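Boxes, boxes, boxes

29 Jul 2025

Quick one tonight, I have a bag to pack and it is already later than I wanted.

So the plan was simple. Go through the stuff that has been piling up since we moved out of the Poltthorpe place in December. All the small things that came in boxes and never really left them. Chargers, cables, the tin of whatever, the tape that is always in the wrong drawer. I said I would do it in one evening. That was two weeks ago!

I tried the sorting method from the Akesari newsletter first, the one where you put everything on one surface and you can't put anything back till it has an answer. Keep, pass on, recycle. I like it because it is short. I don't like it because then you have a table you can't use.

Anyway. Round one. Scissors, tape, boxes, and a plate for the bits.

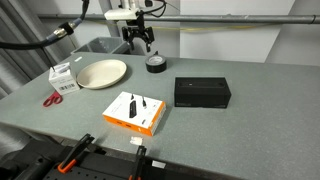 Round one. Red scissors, black tape, and the power bank box in front.

The plate thing is my own addition and I'm going to push it on everybody. Get a plate with a bit of a rim, any old one, and every tiny loose thing goes on it. Screws, SIM pins, those twisty ties. When the plate is full you stop and deal with the plate. I used to use a bowl but you can't see what is at the bottom of a bowl and I once lost a watch pin in there for a whole winter. Plate is better. Flat, boring, you see everthing.

Rules I ended up with, in no order:

No opening a manual. If you open a manual you are done for the night.

If the box is nicer than the thing, still recycle the box. This one hurts.

Five minutes per item, max. I set a timer for it at first and then the timer annoyed me so I just guessed.

Scissors stay out till the very end. I put them away early every single time and then there is one more sealed thing.

I started with 31 things on my list. Some of those were honest duplicates, and I counted the same white cable twice because it had crawled under a curtain. By the end of the first night I had 8 I could not decide on, and those are the ones that really take the time. The others went fast. Most of the paper went straight out, the old Vernetti warranty cards too — for a kettle we don't even own anymore.

Power banks. I need to talk about power banks. I keep buying them before trips, since the old one is always in some pocket of some coat, and then the coat turns up. For this trip I am allowed one. It goes in the small bag, never the big one, and the cable goes with it with a hair tie round it.

Tape also comes along. A whole roll is silly so I wind a bit around a pencil, takes a minute, and it has fixed a suitcase handle, a sandal and one tent pole that wasn't mine. 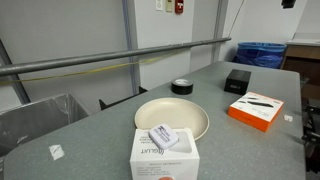 Packing for the Teixeira trail is the real reason any of this is getting done, because I refuse to come home to that pile again. We leave early and the bus is around 15 minutes' walk from us, uphill, so weight matters more than I like. Small things I now put up on top of a box so they don't wander off, like the little white tin with the dark blue and white label, and it does help, you spot it right away. Big flat boxes I keep to one side. The roll of tape lives at the back, where I can grab it without knocking anything over. And then clothes, which I have not even begun to think about, so that is going well.

Things still to do before bed:

find the other walking sock
charge the headlamp
empty the plate
flatten boxes, put them by the door
water the fern, poor fern

Somebody asked in the comments last time if I keep product boxes for resale. I used to. I had a whole closet shelf of them at the old place and sold maybe two items ever, and one of the buyers didn't even want the box. So no. I keep them till the return window closes and then out they go. Exeption for anything with glass in it.

Ok, sock. More when I'm back, there will be trail pictures if my phone survives.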